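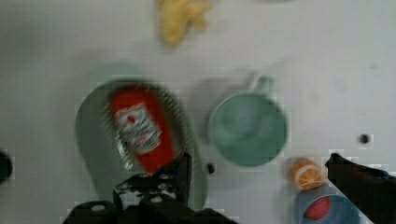 Photo: Kirkside Home Notes

Cleaning and caring for white work surfaces

White tables and worktops show every mark, and most of the damage done to them comes from the wrong cleaner used too hard. The notes cover laminate, painted wood and solid acrylic. Stone and bare timber need different treatment and are dealt with on their own page.

Daily wipe-down

Use a microfibre cloth wrung out until it no longer drips. One teaspoon of washing-up liquid in a litre of warm water is enough. A stronger mix leaves a film, and the film holds grey dust. Wipe in straight, overlapping passes, rinse the cloth, then go over the surface again with plain water. Dry with a second cloth. Smearing on a white surface is nearly always dried detergent, and the cure is more rinsing.

Sauce, curry and beetroot

Lift off the bulk with a plastic scraper before wetting anything. Tomato stains are mostly oil and pigment, so start with neat washing-up liquid, leave for five minutes and rinse. Turmeric is harder. Mix bicarbonate of soda with water to a paste, lay it on the mark without rubbing and cover with cling film for an hour. Repeat if a yellow shadow remains. Daylight from a window will fade the rest over a few days.

Do not use bicarbonate on gloss acrylic. It is a mild abrasive and will dull the finish.

Keep sauce bottles on a plate or tray between uses. The ring left by a bottle base is usually worse than the spill.

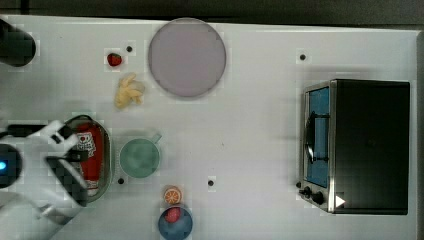
Metal marks and rust rings

Grey lines left by trays, tins and pan bases are metal rubbed off on to the surface. They are not scratches in most cases. Test with a fingernail: if the line cannot be felt, it will clean off. A damp melamine sponge used lightly removes it in a few strokes. On gloss finishes try a cream cleaner on a soft cloth first.

Steel cans left standing in water will leave a rust ring, often overnight. Treat with lemon juice for ten minutes, rinse well and dry. The cheaper fix is prevention:

Dry the base of any can before setting it down.
Fit felt or silicone feet to metal trays. The 42 mm Gullolia pads hold well, though they need replacing once the edges lift.
Stand mugs on a mat if the surface has a worn patch, as tea will get into it.

Heat

Laminate tolerates a warm mug and very little beyond that. White acrylic can start to mark well below oven temperature, and a dish straight out at 200 degrees will damage either one. Use a trivet with legs – a flat cork mat slows the heat but does not stop it if the dish stands for long.

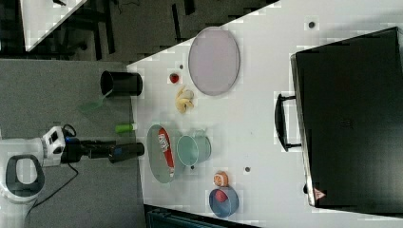 Edges and joints

Most white tables fail at the edge first. Water gets under the edging strip, the board swells and the strip lifts. Run a dry cloth along the edge after every wipe-down, and check the corners in January, when heated rooms are at their driest and glue lines open up. A lifted strip can be pressed back with contact adhesive and held with masking tape for a day. The Clindell range of iron-on edging is sold in white, but there are two shades of it, so take an offcut to compare.

If the table stands on carpet, check it with a spirit level. Legs sink unevenly and cups near the edge are the first things to go over. Wide castor cups under the legs spread the load.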